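Jukier Toy Library: Sorting Month

The toy library at Jukier went through its shelves in April. Anything with parts missing, anything that had come back in the wrong box and anything without a label was taken out and put into bins to be dealt with later. The work took longer than planned. The gallery follows the sorting by type, with a few notes from Carys Maddocks, who kept the list.

There were 700 entries in the catalog at the start of the month and 600 by the end. Most of the difference was duplicates, or sets that had been entered once for the box and again for the contents. Very little was thrown away.

The odds and ends

Every shelf had some of these. They are the pieces that turn up under a game tray or at the bottom of a bag of train track, and they don't match any set in the catalog. We kept them apart from the complete sets and went back to them last.

A lime-green crumpled piece on the right of the gray bin, with an orange-red hexagonal block over on the left and a black ridged round piece in the far corner. The small white and gray one has two dark spots like eyes.
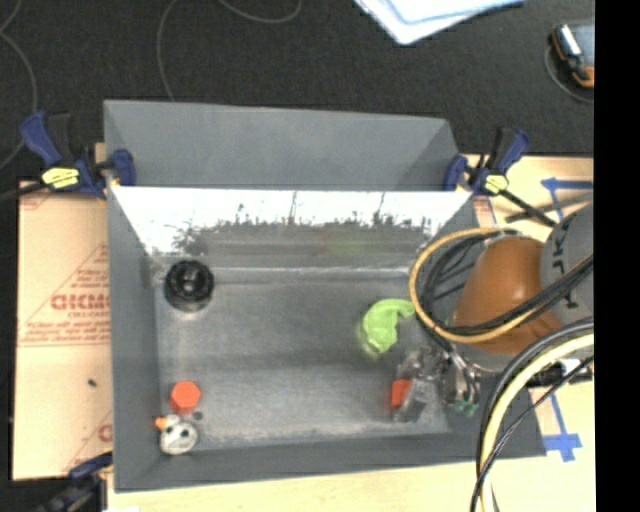 Blocks

Blocks are now shelved by size. Color was tried first and dropped, as most families borrow by the age of the child and want pieces that stack together. Mixed blocks go out in drawstring bags with a tag showing the size. The bag can be returned with a piece or two short, and there is no charge for that.

Soft toys and fabric

All fabric items are washed before they go back on the shelf. Play scarves and dress-up clothes are on the low rail by the window. Please return them in a separate bag from the hard toys.

Games and puzzles

Puzzles of more than 100 pieces are no longer lent with a guarantee that they are complete. Board games are checked against the list inside the lid. If the list is missing, write down what you found and leave the note in the box.

Borrowing

Members may take 2 items at a time, or 7 during the summer break. Loans can be renewed once at the desk. If you find a loose piece at home after returning a set, drop it in the tray by the door with the name of the set on a slip of paper. Carys goes through the tray when the library closes.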